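クリケットの雨天中断時、目標点はどう計算されるのか

カテゴリ:スポーツ > クリケット > ルール・記録

投稿者:三塁側の住人

社会人リーグでスコアラーを担当しています。先日の50オーバー制の試合(Lurholm対Storkeck)で、計算結果について両チームの見解が分かれたため、整理しておきたく質問します。

経過は次のとおりです。
先攻Lurholmは50オーバーを完了し200点。
後攻Storkeckの攻撃開始前に降雨。再開時に後攻は20オーバーに短縮。
当日はダックワース・ルイス方式の表が手元になく、大会要項の「平均得点率による」という条項を適用しました。

平均得点率であれば200÷50×20で80点、目標は81点になるはずです。ところがStorkeck側の主将は「ウィケットが10本残っている状態で20オーバーなのだから、80点では後攻が有利すぎる。勝っても記録として残したくない」と言っています。自分のチームに有利な計算に異議を唱えている形です。
確認したいのは次の点です。
・平均得点率方式の計算は上記で正しいか
・後攻が有利になるという主張に根拠はあるか
・スコアシートの備考欄には何を書くべきか
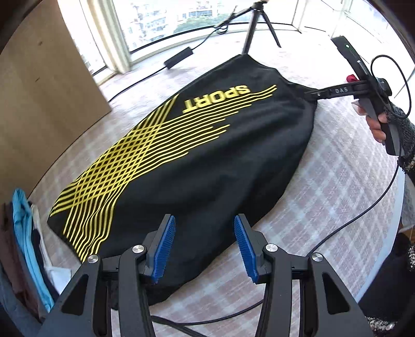 写真:投稿者撮影

なお、要項には計算方式の名称だけが書かれており、端数処理の規定はありません。今回は割り切れたので問題になりませんでしたが、先攻が164点だった場合は65.6点となり、目標を66点とするのか67点とするのかで迷います。これについても分かる方がいればお願いします。

Canoner

計算は合っています。目標81点です。

端数は、65.6点なら66点で後攻の勝ちになります。65.6を上回る最小の整数が66だからです。切り上げてからさらに1を足すと67になりますが、これは二重に加算しているので誤りです。割り切れた場合だけ1を足す、と覚えておけば混同しません。「端数を切り捨てて1を足す」と書けば両方の場合を一つの式で扱えます。

Jaanus Petrauskas

主将の指摘には根拠があります。

平均得点率方式は、残りオーバー数だけを見て、残りウィケット数を考慮しません。50オーバーの攻撃では、序盤から全力で打つとオールアウトの危険があるため、打者は得点の速度を抑えます。20オーバーで10ウィケットを使えるなら、1オーバーあたりに許容できる損失が大きくなり、得点率は当然上がります。したがって1オーバー4点という率をそのまま20オーバーに適用すれば、目標は低めに出ます。

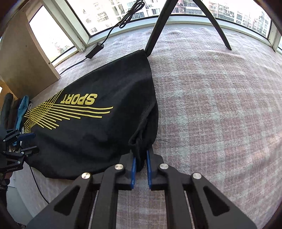
「SPORT」の黄色いロゴが入った黒い服

ダックワース・ルイス方式は、この点を「資源」という量で扱います。残りオーバーと残りウィケットの組み合わせごとに、攻撃側に残された得点能力を百分率で表します。残り20オーバー、10ウィケットの資源は、全体の40%よりかなり大きい値です。先攻の資源が100%で後攻がそれより少ない場合、目標は先攻の得点に資源の比を掛け、端数を切り捨てて1を加えます。使う版の表によって値が違うので、具体的な点数はここには書きません。

ただし、要項が平均得点率と定めている以上、当日の目標は81点で確定です。試合後に別方式で計算し直して結果を変更することはできません。不満があるなら来季の要項改正で扱う問題です。

備考欄には最低限、中断と再開の時刻、短縮後のオーバー数、適用した条項の番号、改定目標、両主将に通知した時刻を書いてください。投手1人あたりの上限オーバー数も必要です。20オーバーの攻撃なら、通常は5分の1で4オーバーになります。私が以前記録を付けていたChrysikopoulos杯では、この上限の記載が抜けていて、後日の照会に答えるのに苦労しました。

雨の日のスコアラー

うちのリーグは最初から20オーバー制なので、あまり参考にならないかもしれません。後攻が最低5オーバー終わらなければノーリザルトにしています。50オーバー制だと最低オーバー数が違うはずなので、要項を見てください。あと紙のスコアシートは濡れると読めなくなるので、鉛筆がいいです。

投稿者:三塁側の住人(補足)

ありがとうございます。目標81点のまま記録を提出します。投手の上限は備考欄に書いていなかったので、4オーバーと追記しました。端数の扱いは「切り捨てて1を加える」の文言で、次の要項案に入れるよう提案します。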